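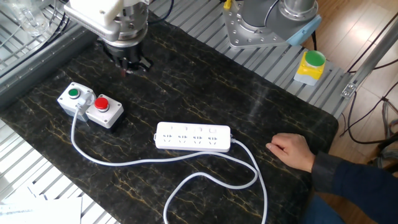
How long should cold brew steep in the fridge?
Give it 23 hours if you grind coarse, and start tasting a little before that.

Stir the grounds into cold water in a big jar, one scoop of coffee to 6 scoops of water, and push down any dry clumps with a spoon. Lid on, into the fridge! I start mine on Saturday evening with the Mornlow dark roast (so chocolatey).

Strain it 2 times, first through a sieve, then through a paper filter. Don't squeeze the filter. Pour over ice and add milk if you like.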